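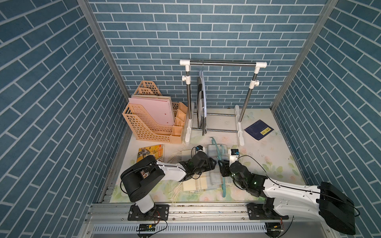 Thu 13 November

I have been waiting to write this one down all day, because we finally got the handling rules onto a single page and I think they're good! Two months of arguing, most of October spent on the word "settled," and now it fits on one side of paper with room for a signature. Karthikeyan printed it at lunch and we went through it line by line beside the cell, which was set up for the garment task: plaid cloth and striped towel at the front, the teal hanger lying across the fabric, rack at the back with clothes already on it. That hanger was worth an hour of talk by itself. Rule 4 used to say "no rigid item may overlap a soft item at the start of a run." Well, a hanger on a cloth is exactly what you get on anybody's bed on laundry day, and if the rule forbids it, the rule is forbidding the job. So Rule 4 now says the overlap has to be written down before the arms are enabled, with which item is on top and which way it points. Hook toward the rack, in this case. Six words on the sheet and we're done.

Ryszard was against it at first. He comes from the Jarnov line where everything sits in a fixture and a part two millimeters out stops the belt, and he has strong feelings about "start state." I love arguing with him. He wanted tape marks on the floor panel. I said the roses would do (there's a printed rose near pretty much anything you want to point at), and he laughed, and then he went away and thought about it and came back with something better than either idea. The operator takes a reference still before enabling, and the next operator sets up from the still. No tape. That is Rule 5 now, and it has his initials on it.

What else. The stop rule. We had three versions of this going and they disagreed, which is a frightening thing to find out about a stop rule. Dace's version had the person at the stop button doing nothing else, no typing, no notes, no phone. Mine let them keep the log. I gave up mine, happily, after she asked me to read out loud what I'd logged during my last session and what the left arm had been doing at the time. I could do the first and not the second. So: one person on the stop, one person on the log, and they swap every 30 minutes. If there's only one person in the room, the arms stay off. I'm so pleased with that sentence. It has no exceptions in it.

Reaching in is the part I expected to be dull and it wasn't. Saulius has been keeping a tally of every time one of us put a hand over the rail to straighten something while the arms were holding position. Over 500 since we started. Not one injury, but also, he pointed out, not one of them in the log, so as far as the record goes they never happened. Anyone reading our data would believe the towel straightened itself. Rule 7: arms disabled, hand in, hand out, say it aloud, log it, enable. It adds a few seconds each time and I timed myself this afternoon and stopped noticing by the fourth go.

Fringe! I nearly forgot. The plaid cloth has those loose white threads all along it and Sylvain wants anything fringed banned outright, on the grounds that thread gets into finger joints. He's cleaned more of them than I have. But people own fringed things, and I'd hate to end up with a standard that only covers pillowcases. We left it as a check: look at the fingertips and the cables after each fringed item, pull off any thread, note it. Sylvain gets to review it after 80 runs and if he still wants the ban he can have it. Written on the page, so I can't wriggle out.

Things we didn't agree on: whether paper items stay in for cloth runs. Dace says the comic and the booklet should be on the floor only when they're part of the task. I say clutter is fine if it's declared. Parked until Lendel send their comments.

Also the Brevport people want our speed limit written as a number in the rule itself and I want it in the annex where we can change it. Ask Karthikeyan which way Žukauskas did theirs, he has the old binder.

Signed the page at five. All of us did, Ryszard with his fountain pen. Run 947 was the first one under the new rules, and I was on the stop button with my hands in my lap like a kid in church, watching the grippers and nothing else. I saw so much more than I normally do! The way the right arm pauses before it commits, I had never noticed that.

Tomorrow: laminate two copies, one for the cell and one for the door. Buy a better marker. Write to Lendel about the paper items before they go quiet again.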